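6. Hooking up the cameras and running your first plan

If you've made it through section 5, you have Prostside running, a kitchen loaded, and an arm that sits there doing nothing. Good! That's where I want you. In this section we'll connect Plolier (the viewer and planning panel) to the simulator, give it its two cameras, and get Lewis to plan a short move. Set aside an hour the first time. I can do it in a few minutes now, but I also wrote the thing and still managed to swap my own cameras last February.

You'll need Prostside open with a kitchen scene loaded and paused, a Botach config folder with your arm's description file in it, and Plolier installed from the same download as Prostside. Please don't mix versions. The message format changed between releases and an old Plolier will connect happily and then show you a gray window forever.

6.1 Connecting

1. Start Prostside first and leave it paused.

2. Open a second terminal, go to your Botach folder and start Plolier from there. It reads whichever config is in the folder you launch it from (this trips people up, me included, so check the folder name in the title bar).

3. In the Link tab, pick "Local simulator" and press Connect. The dot turns green.

4. Set the reply timeout to 2000 milliseconds. The default is much shorter and it's fine on a fast desktop, but on my laptop the first picture takes a while to render and Plolier gives up before it shows up.

5. Press Step once, on the Prostside side. You should see the clock in the Link tab move forward by one tick.

Note: if the dot goes green and the clock doesn't move, you probably have an old copy of Prostside still running in the background. Close them all and begin again at step 1. I know, I know.

6.2 Setting up the room camera

The room camera stays put and looks at the whole work area. The planner doesn't steer by it, but you'll be looking at it all day, so it's worth getting a view you like.

1. In the Cameras tab press Add, and name the new camera "room". Lowercase, no spaces.

2. Leave its parent set to "world". If you pick any arm link here the view will swing around whenever the arm does, and you'll feel a bit seasick.

3. Drag the view until you can see the place you want to reach and at least part of the arm. You don't need all of the arm. I usually give up the base to get closer to the shelf or the microwave or whatever I'm working on.

4. Press Save View. Dragging alone doesn't save anything!

5. Turn on the label overlay and hover over a few objects. Each one should show its name from the scene file. Turn it off again when you're done -- it slows down drawing quite a lot.

6.3 Setting up the gripper camera

Take this one slowly. The gripper camera rides on the hand, and everything the perception side tells Lewis about nearby objects goes through it.

1. Press Add again and name this one "hand".

2. Set the parent to the last link before the gripper. In most Botach files it's called "wrist_out", but look at yours.

3. Press Load Offset and choose the mount file that belongs to your gripper. Don't type the numbers in by hand unless you enjoy pain. The rotation is stored in a different order from the one the panel shows, and a wrong rotation can look almost right for a long time.

4. Check the view. You want both fingertips showing near the bottom of the picture. If they're at the top, the camera is upside down, and ticking Flip will fix the display but NOT the data. Go back and reload the offset.

5. Move the last joint with the slider. The room should turn in the picture and the fingers should stay where they are.

6. Set the near limit to less than the distance from the lens to the fingertips. With the limit too far out, anything close to the hand gets sliced open or disappears, and you'll blame your detector for it (I did, for a whole evening).

Caution: don't run a plan with the hand camera parented to "world". Plolier won't stop you. Lewis will believe every object is somewhere it isn't, and in simulation that's funny, but the same config file works on a real arm too.

6.4 Getting the object list right

When something is very close to the hand, it can cover half the picture and hide most of what's behind it. The detector then sees a sliver of one object and a big curved piece of another, and it has to guess. A few settings help.

1. In the Perception tab, set History to 11 frames. This keeps an object on the list for a bit after it gets covered up. Longer isn't better, by the way! If you go too high, the list fills with ghosts of things you moved already.

2. Turn on "Show partial". Objects that are only partly in view will be drawn with a dashed outline.

3. Turn on "Ignore own body". Without it the fingers turn up as two little boxes in the object list, and Lewis will politely refuse to move through them.

4. Open the list and compare it with the scene file in Prostside. Names should match. If one object shows up twice, lower the merge distance one notch... no wait, raise it. Raise it one notch. (I've fixed this line before and I seem to get it backwards each time.)

Note: in the simulator you can cheat and tick "Use true poses". I do it all the time when I'm only testing the planner. Just remember to untick it before you tell anyone how well your perception works.

6.5 Planning a first move

1. In the Plan tab, pick Lewis from the drop-down and press Reset World. This copies the current object list into the planner.

2. Look at the collision view. Microwaves, cupboards and drawers are the usual trouble here. By default the scene loader wraps each one in a single solid box, so the planner thinks there's no inside to reach into. Right-click the appliance and choose "Split into walls".

3. Pick a target a short way from where the hand is now. Save the reaching-into-things for later, please.

4. Set the speed to the lowest choice and press Plan. A faint copy of the arm will play through the path. Watch the elbow, too! Everybody watches the fingers and then the elbow goes through a shelf.

5. If you like it, press Run, and keep the room and hand views side by side while it plays. I click Snapshot in both whenever something looks odd. The snapshots land in the Botach folder, under "views".

6. If Lewis says "no path", try Plan again before you change anything. It starts from a random guess each time and the second try is often fine. After nearly 6 tries I'd say it's time to look at the collision view again.

Caution: Run plays the path from the pose the arm had when you pressed Plan. If you've nudged a slider since then, the arm jumps to catch up. Plan again first.

Side by side, the two views should differ about as much as these do. The room view gives you the furniture and a bit of arm, and the hand view is all close-up.

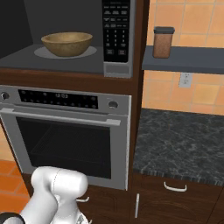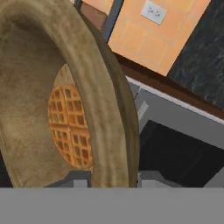

First picture: room view, bowl on the microwave turntable and the white arm low in front of the oven. Second picture: hand view, gripper fingers on either side of the tan ring, with a waffle partly visible through the opening.

Once both of your views are working, press Save All in the Cameras tab and make a copy of the whole Botach folder. Section 7 changes some of the same files.

Section last changed 2018-05-19.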